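**Floor notes, November: the Gendero bench stop**

Quick one, I have to be back on shift by 2. Most of you heard the left arm at the Gendero bench got locked out this month and a few versions of the story are going around, so this is the actual one.

What happened. Plug-in task, charger into power strip, same as we've run for weeks. Left arm picks the charger, carries it over, lines up, pushes. On cycle 238 of a 400 cycle run it kept pushing. Prongs were off the slot and sitting on the housing. The force limit should have stopped it right there and didn't. Strip slid, charger popped out sideways, arm carried on down toward the table until Shabani Simiyu hit the stop. No one hurt. Fingertips fine, we checked them under the lamp.

Why. The limit was set in the Prerside config file, but when the controller restarted that morning it loaded the old Jirnier profile. No limit in that one at all. No warning on screen either, it just says "profile loaded" and you'd have to open the menu to see which. Vangelis Michailidis found it in the logs after lunch. Same thing had happened 2 times before, it looks like, only those runs never missed the slot so it didnt show up.

The part that bothers me more: the strip. For plug-in runs the wall end is supposed to be unplugged, and the sheet for that day has no initials in the box. Shabani thinks it was out. Vangelis isn't sure. I don't know and the sheet can't tell me. Prongs half in a live strip with a metal arm behind them is not something I want to be guessing on.

What changes, starting now:

- After any restart, open the profile menu and read the name out loud to the second person. Write it on the sheet.
- Wall end of the strip gets unplugged and laid on top of the bench where both people can see it. Initial the box. No initials, no run.
- One push by hand on each gripper before cycle one. It should fault. If it dosen't, lock it out and call me.
- 2 people at the bench for plug-in runs, one with a hand near the stop. Yes, also for short runs.
- Old Jirnier profile is off the controllers. If you have a copy on a stick, bin it. 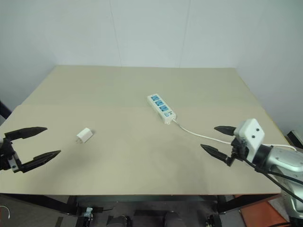
*Plug-in task at the Gendero bench: charger and strip on the table, both grippers open.*

Still open: a fix from the software side so the controller won't enable with no limit set. Mosoti has the ticket, no date yet. Also whether we clamp the strip down. Vangelis says yes, Shabani says a clamped strip means the arm takes all the load on a miss. Both fair. We'll try it at low speed first and I'll put the numbers in next month's notes.

Left arm is staying locked out until the hand push check passes on three cold starts in a row. Please don't pull the tag to "just test something." If you saw one of the earlier restarts and remember anything odd, even small, come find me or leave a note in the bench binder.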